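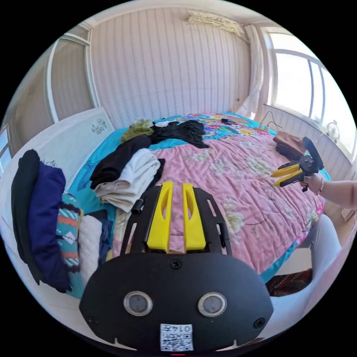 Two hand-held grippers with yellow fingers, March 2024

Idle drain with a second SIM

My phone has been losing too much charge overnight since I moved to the east side of Ernstead. The worst night on record was 58 percent, screen off, no alarm set, no calls, nothing plugged in. The phone is a Bovovura, second-hand, with dual SIM support and a battery that the system reports as healthy. I treat that report with some suspicion, but the daytime figures back it up. With the screen on and video playing over Wi-Fi, it lasts as long as it did at the old apartment.

That last point is what made me stop looking at the battery. A worn cell shows up under load first. The voltage sags, the percentage falls in steps, and the phone shuts off well before zero. None of that was happening. The overnight curve was a straight line, which usually means a constant draw from something that never goes to sleep.

The usual suspects went first. I removed the two apps that had permission to run in the background without limits. I turned off location scanning, which is separate from location itself and sits under a different menu. I turned off the always-on display, then the lift-to-wake gesture, then the assistant hotword. Each change got its own night. The line moved a little with the always-on display and not at all with the rest.

The battery screen in settings was no use for this. It sorts by app, and radio power is either spread across the apps that used data or lumped into an entry called "mobile network standby," depending on the software version. Mine does the second. The entry was near the top every morning, but it had also been near the top before the move, so I had read past it for weeks.

What the modem was doing

The built-in field test screen shows the serving cell for each SIM, with signal strength and the band in use. SIM one was steady. SIM two, the one I keep for work calls on the Rezende network, was at the edge of usable and kept changing cells. I wrote a small logger that polls the serving cell ID and writes a line whenever it changes. It adds some drain of its own, so I ran it on one night only and threw out the battery figure for that night.

The log had 446 cell changes for SIM two between going to bed and getting up. SIM one had so few that they fit on one screen.

A phone in idle mode is supposed to be cheap to run. It camps on a cell, sleeps, wakes on a schedule to listen for paging, and sleeps again. Measuring the neighbors costs a bit more, and it is only meant to happen often when the serving cell drops below a threshold set by the network. If the phone sits just under that threshold it measures all the time. If two cells are close to equal it also reselects back and forth, and when those cells belong to different tracking areas, each change needs an actual transmission to tell the network where the phone is. Transmitting at the edge of coverage means transmitting at high power.

The log showed the same pair of cells for most of the night. They were in different tracking areas. I assume one is the mast on the hill and the other is across the river toward Jakville, going by the coverage map, but the cell IDs don't say and I haven't gone to check.

There is supposed to be some hysteresis to stop this. The new cell has to be better than the old one by a margin, for a minimum time, before the phone moves. Both values are broadcast by the network and the phone obeys them. They are chosen for people who are moving through an area, and a bedroom with foil-backed insulation in the outer wall is a poor match. Indoors the signal drifts by more than the margin with nothing moving at all.

Tests

I ran the tests over 10 nights, changing one setting at a time, with the phone in the same spot on the shelf and charged to full before bed. Results in the order I ran them:

SIM two off. The drain dropped to what I would call normal. This confirmed the cause and is no good as a fix, as I need the number to be reachable.

SIM two locked to 4G. A clear improvement. The phone had been trying 5G as well, which added another set of frequencies to the search list. Most of the cell changes were within 4G though, so the line was still steeper than it should be.

SIM two locked to 3G. No service. The network has presumably been shut down here, although the menu still offers it.

Data moved to SIM one, SIM two voice only. No change that I could tell apart from noise. The idle behavior is the same whether or not data is assigned to that SIM.

Wi-Fi calling on, SIM two left on automatic. No change. I had expected this to work, and I think a lot of the advice online assumes that it does. Wi-Fi calling registers the phone through the internet connection, but the cellular radio stays on and goes on camping, measuring and reselecting.

Airplane mode with Wi-Fi and Wi-Fi calling turned back on. Drain lower than with SIM two off, and both numbers still ring. This is the setup I have kept.

Phone moved to the kitchen windowsill, everything at default. Also fine. The signal for SIM two is much better on that side of the building and the phone picks one cell and stays there. I can't hear it ring from the bedroom.

The airplane mode setup has a few costs. Calls depend on the router, so a power cut takes out both numbers. I have put the router on a small backup supply, which helps as long as the fiber box is on it too. Text messages arrive on SIM one right away, but on SIM two some of them wait until morning – verification codes mostly, so I don't request those at night. Emergency calls from airplane mode should bring the cellular radio back up by themselves on this phone. That is what the manual says, and I haven't tested it for obvious reasons.

Automation

The schedule is handled by the routine feature in the stock settings. Airplane mode on at bedtime, Wi-Fi on right after it, and the reverse in the morning. The order matters on my software version. If both actions are in one routine, Wi-Fi sometimes comes up first and then gets switched off again by airplane mode, and the phone spends the night with no connection of any kind. I split them into two routines with a minute between them and it has been reliable so far.

I still want to try an outdoor-facing shelf in the hallway, and a newer modem if I can borrow a phone that has one. The logger script needs a cleanup before I post it. It currently writes to a hard-coded path and doesn't rotate the file.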